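The lost things of Casdale

By our features writer

The first thing the housekeepers at Tirnness will tell you is how many shoes people leave behind. It is shoes before chargers, shoes before paperbacks, and it is nearly always one shoe, which has gone under the bed or behind the door while its partner went home in the car. Tirnness looks after holiday lets along the coast north of Casdale, single-storey places mostly, with a bit of grass and a fence, and in a busy August the cleaning teams are in and out of them from ten in the morning until the new guests come up the path at four. On a Saturday it is closer to a relay race than a job.

I had gone up to see what happens when you add a robot to all that. I should say straight away that I didn't see one make a bed, and if you have come to this article hoping to be told you will never wrestle with a fitted sheet again, I'm sorry to disappoint you. The machine Tirnness is getting ready for does one part of the work, the part the staff call the first sweep. It goes in once the guests have left, picks up whatever is lying about on the floor, and puts it in a crate by the front door. After that the people come in and do everything else.

The software comes from a small firm called Plollo, which has its offices over a bakery in the town (I was given a bun, and I mention it in the interests of openness). Before a robot is let loose in a real cottage it spends a very long time in pretend ones, drawn up on a computer with floors and walls and furniture in them, where it can drop things as often as it likes and no one's holiday is spoiled. I spent most of my first morning there watching these pretend rooms on a large screen, with a cup of tea going cold beside me, and I got far more caught up in it than I expected to. You find yourself leaning in your chair, trying to help.
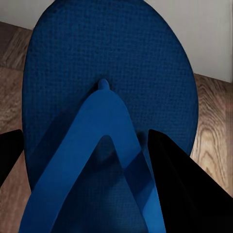 Shoes have their own chapter in all this, and it was the cleaners who asked for it. When Plollo first came to talk to the teams, the engineers had brought a list of objects they thought a robot ought to learn, and it was a sensible list, full of cups and tins and boxes with good straight sides. The housekeepers read it through and were very polite about it. Then they fetched the lost property cupboard, or as much of it as could be carried, and tipped it out across the table. Sandals, swimming goggles, one wellington, a great many socks. I am told the engineers went rather quiet, and that the list they took home was a different one.

I like that story, and I heard it from both sides with hardly a detail changed. It seems to me to say something about who knows what a job is made of. Bending is the thing you'd never put in a job description. A woman who has cleaned for Tirnness for 9 years told me she doesn't mind bathrooms and she quite enjoys a kitchen, but the getting down and getting up again, forty times before lunch, is what she takes home with her in the evening. She has a kneeling pad from a garden centre that she carries from house to house. She'd be glad, she said, to see it go back to the garden.

The company has already counted what the bending adds up to, or at least what it produces. Last year's lost property book has 2,309 entries in it, each one written out by hand, and every one of those was something a person had to stoop for, carry, label and put somewhere. The book itself is a lovely object, fat with rain and biro. Under the new arrangement the crate by the door will be sorted by a housekeeper, who decides what is rubbish, what is treasure and what needs a telephone call. That part is staying with people, and I was told so quite firmly by three of them.

There is a worry underneath, of course, and it would be wrong of me to skip over it for the sake of a cheerful afternoon. The first sweep takes a good cleaner ten minutes or so in a two-bedroom place. Spread that over a season and it is a fair number of paid hours. The managers say the hours will stay on the rota and go into the jobs that always get squeezed – the insides of ovens, the windows, the tops of things – and they have put it in writing for the coming year. The teams are pleased to have it in writing. They would be more pleased if it ran for longer than a year, and they have said that too.

Others are wondering about pace. If the floor is clear when you walk in, does somebody in the office start to think you ought to be walking out sooner? One of the younger cleaners put this to me while she was folding towels, without slowing down at all, and I didn't have an answer for her. The managers say the four o'clock finish won't move. I hope they hold to it.
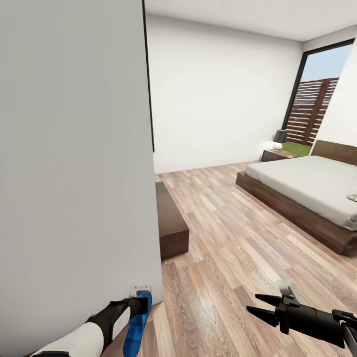
Bedrooms, it seems, are where everyone expects the most trouble. A living room is fairly open, and people tend to look round it before they go, but a bedroom gets packed up in a hurry by somebody who is already thinking about the traffic. There are also rules to settle that have very little to do with machinery. What should a robot do about a bedside table? The teams talked it over for the best part of an afternoon and decided that it should do nothing whatever. Things on tables are private until a person has looked at them, they said, and the machine is to keep to the floor. So that is now how it works, and Plollo has rewritten a good deal to make it so.

The pretend rooms go on being used in the meantime. Plollo reckons on about 900 practice runs before it will call a new kind of object ready, and it wants a fresh batch whenever the housekeepers add something to the list, which they do most weeks and with some relish. The latest addition was a child's armband. I gather it is proving difficult.

Up the road, the Sýkora guest house has been watching all this with interest. It is a family business with a much smaller staff, and the family tell me they aren't tempted yet. A trial with the full kit would cost them 3,000 pounds for the season, and for that, they said, they could have a person in for extra mornings, and the person would also be able to answer the door. They may think again when the price comes down. They would want to know first whether it can manage stairs, and at the moment it can't.

My last visit was to one of the cottages on a changeover morning, robot-free, to see the first sweep done in the old way. It was finished before I had properly got my notebook out. Towels over one arm, a hairbrush, a jigsaw piece, half a packet of biscuits, and from beneath the sofa, with a small grunt and a look in my direction, one shoe. It went into the book before we left, in blue biro, with the date and the name of the house. The guests rang for it on the Monday and were very happy to hear it had been found.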